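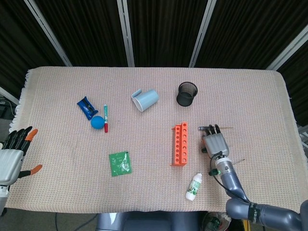 Brotcombe, August

**Unit 8: Sorting a mixed tabletop**

Course notes, G. Skyrme

Small things pile up on a table because they have no fixed place. This unit covers sorting them by where they go next. Size and color don't matter yet.

**Groups for the table shown**

- *Trash:* the crumpled blue wrapper. Take it first.
- *Desk:* the marker and the black mesh pen holder. The marker goes in the holder, cap up.
- *Kitchen:* the light blue cup, on its side near the back. Stand it up before you carry it.
- *Bench or lab shelf:* the orange test tube rack. Lift it with both hands and keep it level, even if you think it is empty.
- *Check the label:* the white dropper bottle and the flat green packet. Read both before you decide. Unlabeled bottles go to the Siltis cabinet.
- *Loose:* the small blue ball and the thin brown stick. Use a shallow tray.

**The cloth**

Don't drag anything across a woven cloth. The weave catches, and a fringe pulls out of line. Lift, move, set down. Shake the cloth outside once the table is clear, then lay it back with the fringe hanging straight.

**Before next class**

Read the Skerkuvden handout, sections 1 to 3. Sort one surface at home and write down your groups. Half a page is enough. Hand it in to Gwawr Skyrme in room 595.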